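Clollden Libraries drops overdue fines and opens its doors later across all branches

MEDIA RELEASE
For immediate release

Clollden Libraries will stop charging overdue fines from October, and every one of the 2,538 members who currently owe money on a late book, magazine or DVD will have that debt wiped clean. There is no form to fill in and nothing to apply for. If you have been crossing the street to avoid the Balora branch because of a picture book that spent the winter under somebody's bed, please come back. We would love to see you, and we would quite like to see the picture book as well.

The change comes with new opening hours, an expanded home delivery run and a fresh program of evening sessions for adults and teenagers at the Balora and Jugah branches. It is the biggest shake-up of the service since the Jugah branch moved out of the old council chambers and into its present building beside the swimming pool.

Library Services Manager Mawuli Kpodo said the decision had been a long time coming and that staff at the front desk had been among its strongest supporters.

"I started on the desk at Balora, and the conversation I dreaded most was the one about fines," Mr Kpodo said. "You'd have a mum with three kids and a pram, and a stack of books up to her chin, and I'd have to tell her she couldn't borrow because of a few dollars from last term. She'd put the books back, one at a time, and then we wouldn't see that family for a year. I don't think any of us went into libraries to do that."

A survey of members held over autumn drew 1,032 responses, and 85 per cent of those who replied were in favour of doing away with fines altogether. A good many people used the comments box to tell us other things while they were there, including their views on the Plivetgate car park, the temperature of the reading room and the need for more large-print westerns. All of it has been read, and the westerns are on order.

Borrowers will still be asked to bring things back, of course. Reminder messages will go out by text or email before an item is due and again afterwards, and loans will renew automatically up to 2 times unless another member has placed a hold. Items that are a long way overdue will be treated as lost and the replacement cost added to the member's account, but that charge disappears the moment the item is returned in reasonable condition. Replacement costs for items that are lost or badly damaged will stay as they are now.

The new evening program begins in the same month. Jugah will host a repair circle for clothes and small household goods, a beginners' ukulele group and a family history night with help on hand for anyone who has got stuck somewhere around a great-grandparent. Balora will run a conversation group for people practising their English, a writers' table, and a series of evening talks on science and technology aimed at curious people of any age.
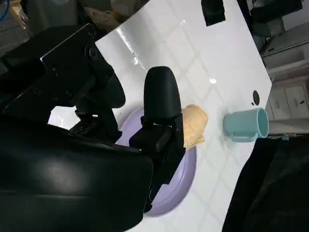
Both branches will stay open until 8 pm on two nights each week, with the children's area open for the whole of that time. Plivetgate, our smallest branch, will keep its present closing time but will open from 9 am, which parents doing the school drop-off have been requesting for as long as anyone on staff can remember.

Mr Kpodo said the later hours were aimed at people who finish work after the doors are normally locked.

"We hear from shift workers, from apprentices, from people looking after an elderly parent all day who get an hour to themselves once dinner's done," he said. "They pay for this library the same as everybody else does - it's only fair that they get to walk into it. And if all they want is a comfy chair and the newspaper, that's a perfectly good use of a library in my book."

The home delivery service, which brings books and audiobooks to members who find it hard to get to a branch, will also grow to take in the farms and smaller settlements along the river road. Members can ask for particular titles or simply tell staff what they enjoy and leave the choosing to us. New members of the service are welcome at any time, and a friend, neighbour or carer can enquire on someone's behalf.

Membership of Clollden Libraries is free for anyone who lives, works or studies in the district. You can join at any branch with proof of your name and address, and children can join with a parent or guardian. Bookings are recommended for the evening talks, as the Balora meeting room is a cosy one, but all other sessions are drop-in and there is no charge for any of them. Tea and coffee will be provided, and you are welcome to bring your own mug.

The full program and the new opening hours will be available at all branches and on the Clollden Libraries website.

Media enquiries: Mawuli Kpodo, Library Services Manager, Clollden Libraries, care of the Balora branch. Interviews can be arranged at any of the three branches by request.

ENDS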